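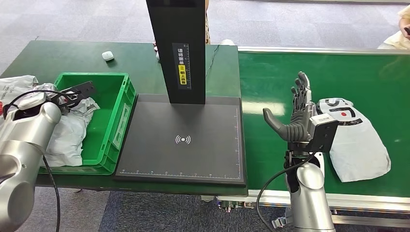

A parcel scanning bench is a workstation at which packed goods are identified, measured and passed to a conveyor before sorting. It is used in small and medium distribution centers where volume does not justify a fully enclosed scanning tunnel. In its usual form the bench combines an intake container, a fixed scanner and a short length of belt. The scanner is commonly of the column type, in which a black upright rises from a wide dark gray base plate. A ruler scale printed along the front edge of the plate allows the length of an item to be read directly, and a signal icon is printed at its center. Incoming goods are held in an open crate with ribbed sides, such as the green plastic one at the left of the bench, with a label card on its front face. The belt occupies the right half, with an aluminum rail along the far edge.

Layout

Benches are laid out for flow in one direction, left to right or right to left. The scanner stands between the crate and the belt so that each item crosses the plate once. In the Isow layout the plate is kept clear except during a reading, and items awaiting inspection are set toward the back of the bench.

Bagged goods

Soft plastic mailing bags are harder to process than cartons. A crumpled bag may fold across its own barcode, and its outline changes each time it is put down. Bags are normally flattened by hand pressure and placed label up. The Pruletti handling guide treats a bag hanging over the rim of a crate as not yet presented, and it is lifted clear before scanning. Very small items are bagged or placed in a tray before they reach the belt, as they can lodge against the rail.

Capacity

A single bench at the Skindus depot handles up to 3,000 items per shift. Mixed loads with a high share of bags lower the figure to 2,000. Items longer than 333 mm are sent to a separate table.

See also

Conveyor belt
Lloyd crate
Mailing bag
Sorting center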